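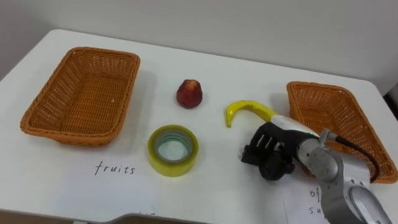
Ah-rin Seo reckons the bank will give it all back by Christmas, every penny, and that I ought to stop fretting and go to bed. She says they have rules about this now. I have read the rules. They have an awful lot of "where appropriate" in them.

Thursday, then. Forty minutes on hold before I got through to Calta's fraud line, and the young man wanted to know whether I had "felt rushed" when I paid. Of course I felt rushed. The email said Malabanan had changed their account details and the invoice was overdue. It came from their proper address, under a thread I'd been writing in myself since the summer. £836, gone to somebody who isn't Malabanan.

He gave me a reference number and said six weeks. I asked what happens in the six weeks. He said they would be in touch with the receiving bank. I asked what the receiving bank would do and he said he couldn't speak for them.

Chang-ho Gil at Malabanan swears nobody has been in their mailbox. He has changed his password anyway, so make of that what you like. He'd still like paying, by the way. Very polite about it. I said I'd see what Calta came back with first, and he went quiet.

Filled in the police form after tea. It asks for a description of the suspect. I put "good spelling".

Then a message from Zovedora, whom I have never heard of, offering to trace lost payments for 60 pounds up front. How did they get my name so quickly? Ah-rin thinks it's coincidence. I think it's the same lot having a second go, and I've sent it on to Calta, for whatever good that does.

Changed the email password and turned on the code thing. Must do the one for the gas tomorrow, and ring Malabanan's office on the old number from the paper invoice.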